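Bedside table (nightstand)

A bedside table, which most of us at home just call a nightstand, is the small table or cabinet that stands next to the head of a bed. I've been writing the furniture entries for the Sirnurby household encyclopedia for a while now and this is the one I keep coming back to, maybe because I knock something off mine every other night!

The basic job is to hold whatever you want within reach while lying down: a lamp, a glass of water, a book, glasses, a phone. Most have one drawer and either a cupboard or an open shelf below. The open kind is my favorite (you can grab a book without fumbling for a knob), though it does show off your mess to anyone who walks in.

Height matters more than people think. The top should come level with the mattress or a little above it, and 25 inches is a comfortable height for a lot of beds. Thick mattresses have pushed that number up, and an old table from your grandmother's house can end up looking very low next to a new bed.

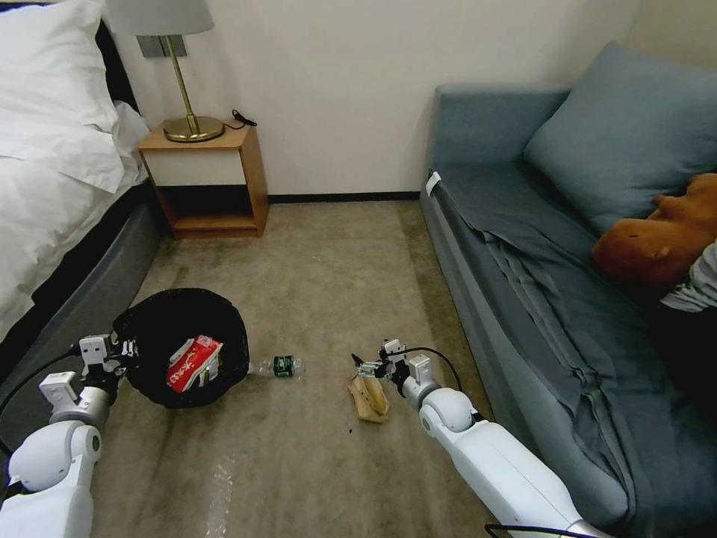
Wooden nightstand with a white-fronted drawer section and an open lower shelf, carrying a brass-based lamp.

Lamps are the usual companion, and they eat up a surprising amount of room. A wide round base on a small top leaves you space for a mug and not much else. I like a thin stem for that reason – you can get your hand past it in the dark. Wall lamps free up the whole surface, if you don't mind drilling.

Among the lines I've handled myself, the Plomeo is the plain one, 12 pounds and easy to drag out when you vacuum. The Skemimik comes flat-packed and took me most of an afternoon. Paredes makes a heavier cabinet with a door, sold only in pairs, and a pair will run you 400 dollars. I have one pair in the guest room and the doors still stick in August.

See also: Bed frame; Chest of drawers; Table lamp; Valet stand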